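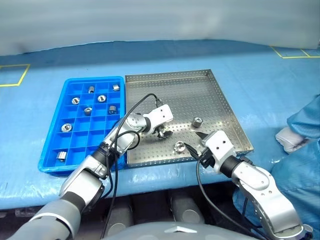
By Sihan Liao, Tuesday

Guides > Small parts bench > Section 2: Laying out and sorting

Contents Previous Next Print Search

2. Laying out and sorting your fittings

Right, you've cleared a table and you've got a tub of little metal fittings that all want a place of their own. I've set up more of these benches than I care to remember, first at Gritedance and then in my own garage, and I still do it the same way every time. You want a sheet, a tray with cells and a shallow metal tray with holes in it. The photo at the top has all of those together, with the blue tray on the left and the steel one snug up against it.

What you need

- A plastic sheet big enough for the whole working area (mine are always blue, I like how silver parts show up on it)
- A compartment tray with small square cells
- A perforated steel tray with a low rim
- A soft brush and a dry cloth
- The parts list from your Clindden kit

Setting out

1. Wipe the table down and lay the sheet over it. Don't fuss about every wrinkle! A few creases do no harm so long as the trays sit flat on top.

2. Put the compartment tray on the left with its long side running from the back of the table to the front. You can then reach every cell without leaning over the steel tray (if you're left-handed, swap the two over and read everything else in this section backwards, sorry).

3. Push the steel tray up against the right-hand side of the compartment tray. I like them touching. Any gap between them is where a fitting will roll, and you'll be feeling about for it on the sheet.

4. Look at where your light falls. Bare steel throws a lot of it back at you, so shift your lamp or your chair until the glare is off the bit you're working on.

Note: the steel tray is for parts you're checking. The cells are for parts you've finished with. Please don't mix the two jobs up, I did it for a whole January and had to go through 53 fittings again.

Sorting

5. Tip out a small handful onto the steel tray. Any loose grit can drop through the holes, and you can brush off the rest.

6. Pick up one fitting and look through the opening in the middle. It should be clear all the way. Then turn it and check the outside for dents or burrs.

7. Set it down in a cell of its own. Upright or on its side, I don't mind, and mine usually end up every which way. If you're going to count them later, the hole facing up is easiest on the eyes.

8. Carry on until the steel tray is empty, then tip out the next handful.

Caution: one fitting to a cell. Two together will knock against each other whenever the tray is moved, and it's the edges that suffer.

Caution: lift the compartment tray with both hands and keep it level. There's no lid on this sort, and I've learnt that one on a concrete floor.

If a part looks darker than its neighbours, give it a wipe with the dry cloth before you decide anything. When it still looks off, put it aside and compare it with the Palomino sheet at the back of this guide.

Once you've filled the cells you want, go on to Section 3 for bagging and labels.

Related sections

Choosing a compartment tray
Cleaning a perforated steel tray
Bagging and labels
Drerkley bench lamp: fitting and adjusting
Reading the Palomino comparison sheet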